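Célula de recogida Sukent Tirkeo

Inicio > Equipos > Células de sobremesa > Tirkeo > Puesta a punto y mantenimiento

Referencia de producto: Tirkeo, versión de sobremesa
Fabricante: Sukent
Distribución y recambios: Cirkinden
Ficha revisada el 8 de enero de 2025

La Tirkeo es una célula compacta para la recogida de piezas pequeñas y planas: tapas, arandelas, discos moldeados, juntas rígidas. Se suministra con brazo, pinza paralela de dos dedos, cámara de muñeca y controlador Shemweta. La superficie de trabajo no está incluida. Se recomienda un tablero liso y mate, de tono medio, sin dibujo ni juntas dentro del área de recogida.

Datos generales

Alcance útil: 238 mm desde el eje de la base
Fuerza de cierre máxima: 100 N
Intervalo de revisión de dedos: 200 horas de servicio
Juegos de almohadillas incluidos: 3
Alimentación: según variante del controlador

Instalación

El brazo se atornilla al tablero por los cuatro puntos de la base. Antes del apriete final debe comprobarse la nivelación en los dos ejes. El cable de la cámara discurre por el lado interior de la muñeca y se sujeta con las bridas suministradas, dejando holgura suficiente para el giro completo. No se admite empalmar el cable ni prolongarlo con conectores intermedios.

La primera puesta en marcha se realiza sin pieza y a velocidad reducida. El controlador solicita la posición de referencia y, a continuación, ejecuta una apertura y un cierre completos de la pinza.
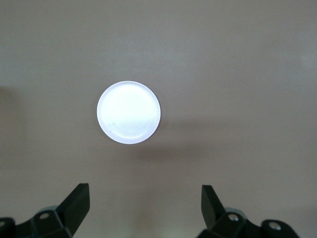
El ajuste de la cámara de muñeca se hace con la pinza abierta y una sola pieza de referencia sobre el tablero. Las dos puntas deben quedar visibles en el borde inferior y a la misma altura; si una aparece más alta, se corrige el soporte de la cámara antes de tocar ningún parámetro. Con piezas blancas conviene vigilar la exposición: en el disco de la toma, la cara superior llega a quemarse hacia la izquierda, mientras que el reborde se distingue mejor abajo y a la derecha. En ese caso se baja la ganancia hasta recuperar el contorno completo. La sombra, que cae hacia la derecha y hacia abajo, es difusa y poco más oscura que el tablero, condición aceptable para la detección. La pieza está además algo desplazada hacia el dedo izquierdo, por lo que la corrección lateral debe aplicarse antes del descenso.

Mantenimiento de los dedos

Desconectar la alimentación y esperar al apagado del indicador del controlador.
Limpiar las almohadillas con un paño sin pelusa y alcohol isopropílico. No usar acetona.
Comprobar el apriete de los tornillos de los soportes. Un tornillo con la cabeza dañada se sustituye, no se reaprieta.
Cambiar siempre las dos almohadillas a la vez y repetir el ajuste de cámara.

Averías frecuentes

Cierre descentrado: soporte flojo o almohadillas de juegos distintos.
Pieza no detectada: ganancia excesiva, óptica sucia o reflejo del tablero.
Error de referencia al arrancar: cable de muñeca tenso.

Recambios

Juego de almohadillas, soporte de dedo izquierdo, soporte de dedo derecho, tornillería de pinza y cable de cámara. Los pedidos se tramitan a través de Cirkinden indicando el número de serie grabado en la base. Las unidades servidas antes de junio llevan el soporte de cámara anterior y requieren el adaptador correspondiente.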